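Home Repair Help > Plumbing and Heating > Radiators

Gap around radiator pipe where it goes through the floor

Yasmine Ezzat
Posted Wednesday, March 11, 2026
Viewed 952 times

We had new oak flooring put down in the living room in December. The installer cut the holes for the radiator pipes too big, and on one of them you can see the subfloor. The pipe is 3/4 inch copper, painted. The hole is round on three sides and a little ragged on the fourth, toward the wall. At the widest point the gap is a bit over half an inch.

I called the flooring company, Lill, and they said a gap is normal and the homeowner covers it. I know the wood needs room to move, but this looks bad, and cold air comes up from the crawl space when the heat is off.

Things I have thought about:
Filling it with wood filler or caulk.
Taking the radiator off and sliding a solid metal collar over the pipe.
Some kind of collar that goes on without taking anything apart.

I would like to avoid draining the system. It is an old hot water system and the valves haven't been touched in years. The room is on the ground floor and the pipe gets too hot to hold. Does anyone know what size to buy, and whether the draft needs to be dealt with separately?

Amr Lamrani
Member, 1,437 points
Marked as helpful by the poster

Don't fill it with wood filler. The floor will swell and shrink with the seasons and the pipe moves a little every time it heats up, so hard filler cracks and falls through the hole. You would be doing it again next winter.

What you want is a split floor plate, also sold as a split escutcheon or a pipe collar. You don't have to take the radiator off or drain anything. They come in metal and in plastic. The metal ones usually have a hinge.

Sizing is where people go wrong. There are two measurements. The inside one has to match the outside of your pipe, and 3/4 inch copper is 7/8 inch across on the outside. A plate marked for 3/4 inch iron pipe will be loose on it, because iron pipe is bigger on the outside. Read the package for "copper" or "CTS." The other measurement is the outside of the plate, which has to cover the hole at its worst spot. Measure from the center of the pipe to the far edge of the ragged side, double it, and add half an inch.

Check the distance to the wall too. If the pipe is close to the baseboard, a wide plate won't lie flat, and you will have to trim the back edge. Plastic is easier to trim than metal -- a fine hacksaw blade and some sandpaper will do it.

For the draft, yes, treat it separately. The plate only hides the hole. Vacuum out the sawdust, then pack mineral wool around the pipe at the level of the subfloor. It doesn't burn. Leave the top half inch empty so the oak can move. Don't use foam backer rod there without checking the temperature on the label.

I used Simano plates in my own house, from the Drollimano store in Enetti. They have held up fine for me, but any brand in the right size will work. Look for one rated for hot water pipes if you go with plastic. The plastic ones without a hinge come as two curved halves that you close around the pipe.

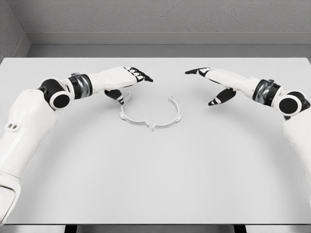

Guest
I would go with metal on a pipe that hot. I had white plastic ones on a steam radiator and they turned yellow in two winters, and one warped enough to lift off the floor. Hot water isn't as bad as steam, but she says she can't hold her hand on it. Also, if you glue the collar down, glue it to the floor only and never to the pipe. Two small dots of silicone are enough, and you can still get it up later with a putty knife.

Yasmine Ezzat
Thank you both. I measured, and doubling the ragged side comes to 2 1/4 inches, so I need a plate at least 2 3/4 inches across. There is enough room to the baseboard. I'll get the hinged metal kind and put mineral wool underneath.

Dropped in from search
Same problem but with two pipes side by side, plates would overlap. Anyone?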